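We use cookies to remember your basket and see which pages get read. By carrying on you agree to this. Accept | Settings

Zidcombe stockpot stand and simmer plate, large

Product code 2222. Updated 30th October

In stock. Sent from the Mommont warehouse, normally 7 working days, longer if you're on an island.

Quick version first as people keep ringing. Simmer plate. Goes between your gas ring and your pan. Spreads the flame so the bottom of the pan heats evenly and the middle doesn't catch. Good for stock, porridge, custard, lentils, jam at the slow end. Not for frying. Not for induction, see further down.

The large is 34 cm across. Wide enough for a big stockpot or two small pans side by side, if the two small pans want the same heat. Weighs more than you'd think. Two hands to lift it out of the box please.

What's in the box
Simmer plate, cast iron, ready seasoned
Folding stand, steel, four feet
Lifting hook
Leaflet (the one in the box still says the feet are rubber. They're not, they're steel. New leaflet due January)

How to use it
Put the plate on the cold ring. Pan on top. Light the gas, medium, and leave it a good while. Cast iron is slow to get going and slow to stop, so turn it down before you think you need to. Once the pan is ticking over you can usually drop to the lowest flame and it will hold there all afternoon.

Don't run it empty on full. Don't put cold water on it when its hot. It will crack, and we can't replace a plate that's cracked that way.

The hook fits either of the two notches in the rim. Use it even when you think the plate has cooled. Stand goes on the worktop, plate goes on the stand, done. The feet fold flat for the drawer.

Which pans
Flat bottoms only. Stainless, enamel, aluminium, copper, non-stick all fine. Round-bottomed woks no. Very light pans will work but they wobble a bit when you stir, so hold the handle. Ordinary family saucepans are what most people use it with, and a lid makes more difference than the pan does. Lid on, lower flame.

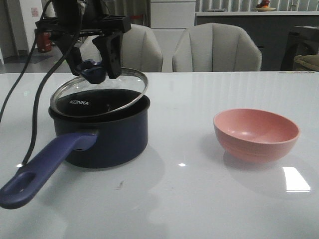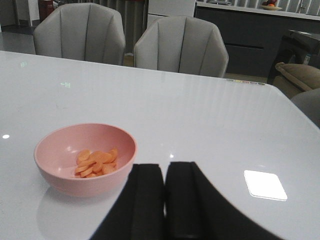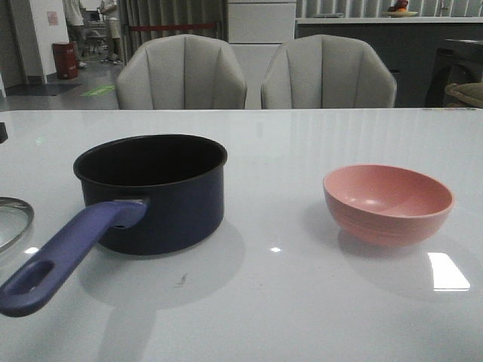 Glass lids are handy with slow cooking as you can check without letting the steam out. If yours has a vent hole, face it away from the handle.

Sizes
Small, 18 cm. One saucepan. No stand, hook only.
Medium, 26 cm. One casserole.
Large, 34 cm. This page.
There was an extra large for range cookers, now discontinued. We get asked. There are none left in the back, we've looked.

Stoves it suits
Gas, yes. Solid plate electric, yes. Ceramic glass, yes but lift don't drag, the underside is rough and will scratch. Camping stoves, only the two-burner sort with a proper wide grid. Single canister stoves no, too much weight up high, and the heat bounces back down at the canister. Please dont.

Induction: the plate itself will heat up, being iron, but most hobs cut out after a few minutes with a plate this size and some throw an error code. We don't sell it for induction and won't take it back as faulty if that's what you bought it for. The Lostetti converter disc is the one to look at instead.

Looking after it
Wipe with a damp cloth. Dry straight away, on the ring if you like, low flame for a minute or two. Thin rub of oil, any cooking oil, kitchen paper, wipe off more than you think. No dishwasher. No soaking overnight. If it rusts it isn't ruined. Wire wool, rinse, dry, oil, into the oven at a high heat for an hour, let it cool in there with the door shut. Windows open, it smokes.

First couple of uses there is a smell. Goes off. That's the factory oil.

Boiled-over milk: leave to cool, scrape with a wooden spatula, coarse salt and a bit of oil, rub, wipe. Same for jam, only longer and more swearing.

Common questions, short answers
Does it save gas? A bit on long cooking, none on short. Wouldn't buy it for that.
Can I bake on it? Flatbreads on top, yes, lots of customers do. Oil it first.
Can it live on the hob? Yes. Bit of a dust trap.
Spare hooks? Yes, code 824, in with the spares. Fits all sizes.
Will the Aidoo stand fit? The old Aidoo one yes. The new one has a raised lip and the plate sits crooked, so no.

Delivery and returns
Goes by courier on its own because of the weight, so it may turn up seperate from the rest of your order. Check the box before you sign. If a corner is crushed open it up and look at the rim, chips are nearly always on the rim. Photo to us within the week and we'll sort out another.

Unused returns fine, original box, you pay the postage. Used ones only if there is a fault. A bit of surface rust round the notches on arrival isn't a fault, oil it and carry on.

Trade orders by the case, four to a case. Ring for the price, it moves with the cost of iron.

Related items
Zidcombe simmer plate, small
Zidcombe simmer plate, medium
Spare lifting hook
Lostetti converter disc
Aidoo folding stand (old pattern, last few)
Cast iron seasoning oil, tin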